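How to Pack Away Outgrown Baby Clothes Without Losing a Weekend

Our second child outgrew everything she owned in one September, apparently out of spite. Before that I stored baby clothes by the method known as "bag in closet." I do not recommend it. Try this.

1. Clear a big flat surface. The floor works if you have no crawlers, in which case why are you reading this?

2. Sort by size before anything else. Ignore the season, and ignore how cute it is. Labels lie, so hold each piece against a known item. The Plater sleepers marked 6 months fit ours at three, and the Hornach ones could have held a second baby.

3. Pull the stained stuff. Soak it overnight in cool water with a scoop of oxygen cleaner. If the sweet potato survives that, it has earned the garment.

4. Wash and dry all of it, even the pieces that look clean. Old milk is invisible until it has spent a year in a box, and then it is yellow.

5. Fold small and stack by type: sleepers, shirts, pants, blankets.
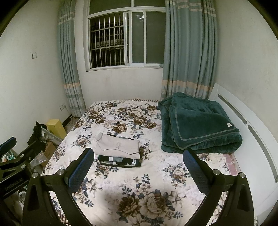 Folded stack and green blanket on the bed

6. Box it. I use the lidded bins from Worach, one size range per bin. Write the size on two sides, because you will shelve it facing the wrong way.

7. Keep one small bag for the sentimental things. One. I started with a trunk and had to have a talk with myself.

My spreadsheet (yes) says 251 pieces went into the bins and 155 went to my cousin, who had asked for "a few onesies." She has stopped answering texts.

Store the bins somewhere dry and off the floor. Check them once a year, or when somebody announces a pregnancy.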